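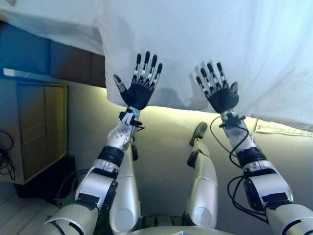
Workshop > Sports Gear > Cricket > Bat Care

Preparing and Maintaining a Willow Bat

Applies to natural-faced English or Kashmir willow. Bats sold with a factory-fitted clear face need oil on the exposed edges and back only.

Oiling

Use raw linseed oil. Boiled linseed contains driers and leaves a skin on the blade. Put a teaspoon on a soft rag and wipe a thin coat over the face, edges, toe and back. Keep oil off the splice, the handle and the labels.

Lay the bat flat, face up, for 24 hours. Do not stand it on the toe while the oil is fresh - the surplus runs down and the toe gets heavy. Two thin coats are enough for a new bat. A third is justified only if the face still looks pale and dry.

Knocking in

Start with a wooden mallet at low force. Work the middle of the face first, then move outward. Strike the edges at 45 degrees to round them slightly. Never hit the edges square, the toe from below, or the back.

Allow six hours in total, in sessions of 10 to 15 minutes. I count mallet strikes in blocks of 1000 and check the face after each block. Seam marks from an old ball mean the face is still soft and needs another block.

Cracks and grip

Fine surface cracks are normal. Sand with 180 grit, wipe off the dust, run in PVA glue, and bind with fiberglass tape once cured. A crack that crosses the splice is a job for a repairer.

Replace the rubber grip when it turns on the handle. A Stedeck cone makes this quicker, but a dusting of talc inside the new grip also works.

Storage

Keep the bat in a dry room away from heaters. A car trunk in June will dry the willow and open the grain. Re-oil once before the season, lightly.

826 shares | 2 comments

Ffion Prosser
Does the toe need anything extra? Mine swelled after one damp match.

Carys Vaughan
Rubber toe guard, contact adhesive on both surfaces, trim when set. Let the swelling go down first - mine took 10 days indoors.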